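Equipment Planning Engineer, Robot Test Benches (fixed term)
3 min read

Skundico is recruiting an engineer to plan and cost the next round of purchases for its manipulation benches at Tusmont. The post runs for 10 months from July and reports to Naima El-Sayed, who holds the capital budget.

The benches test how arms and end effectors operate industrial controls: push buttons, selector switches, key switches and emergency stops. Part of the present stock was bought item by item, and the spares list has not kept up. The postholder will produce a single register covering arms, grippers, hands, control boxes, mats, power supplies and cabling.
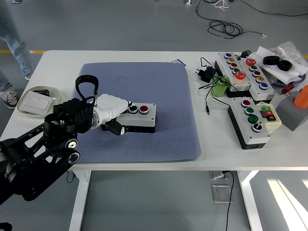
The register will then form the basis of a costed plan for the Purkalia site, where 3 further benches are to be fitted out. Each line must show purchase price, lead time, expected service life and the cost of consumables. Quotations are needed for two-finger grippers and for jointed hands, on separate lines — the two differ in maintenance terms and should not be averaged.

Main duties:
- draft technical specifications and obtain quotations
- compare lease and purchase over 52 weeks of use
- agree a standard layout for control boxes and cable routing
- check mains supply and floor outlets before delivery
- keep the acceptance test sheets up to date

Applicants should have bought laboratory or production equipment before and be able to read a wiring diagram. Experience of arm programming is useful but not required. The job is mainly on site, with around 10 trips to Purkalia and to our supplier Eglītis over the contract. 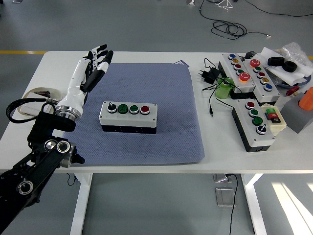
Does the postholder have authority to place orders?
Orders below the local limit can be placed directly once they appear in the approved plan. Anything above it goes to Naima El-Sayed for signature, with at least two quotations attached.

To apply, send a CV and one page on a purchase you planned, including what it cost against the original estimate. Interviews last 95 minutes and include a short costing exercise. Travel to the interview is refunded on receipt of tickets.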